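Landlord kept my deposit and says the 6 month clock never started?

Posted by Magnus Cowie

Hi all, hoping somebody here has dealt with this. My wife and I rented the upstairs half of a house in Stasville and moved out in September. Our old landlord (an outfit called Bredero) still has the whole deposit. I gave them our new address in writing, I have a copy of that letter, and I've called twice. The second time the woman told me they had 6 months to return it, and that the 6 months only starts once they find a new tenant. That sounds made up to me, but I'm no lawyer!

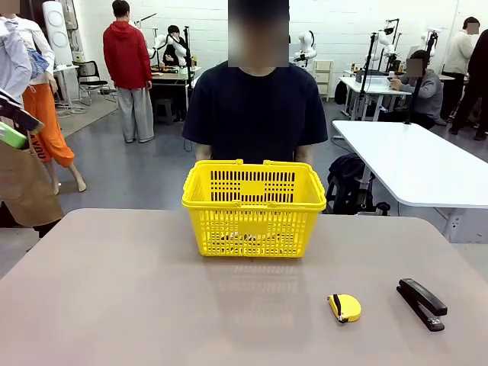

The lease itself says 60 days and doesn't mention a new tenant anywhere. They also want to take out $100 for "general cleaning" but won't send me a list of what was cleaned. Do I need to hire somebody for this, or can I go to small claims on my own? I'd rather not spend more on a lawyer than the deposit is worth.

Lorna Urquhart

I went through nearly the same thing when I left my place in Dromton, so I feel for you. Stop calling and put everything in writing from now on. I sent a short letter by certified mail – what I was owed, which part of the lease said so, and the day I'd be filing if I didn't have a check. Mine paid up before I ever got to court. Small claims is meant for regular people and I'd filled out most of the form before I heard back from them. Look up your own state's deposit law too, because the deadline in it may be shorter than the one in your lease, and some states make the landlord pay extra if they hang on to the money without a good reason. Ask for the cleaning charge itemized in the same letter. If you took photos when you moved out, print them.

If you're still nervous, call the legal aid office in your county. I got 3 questions answered over the phone and it didn't cost me anything.

Pagano

they always try this. just file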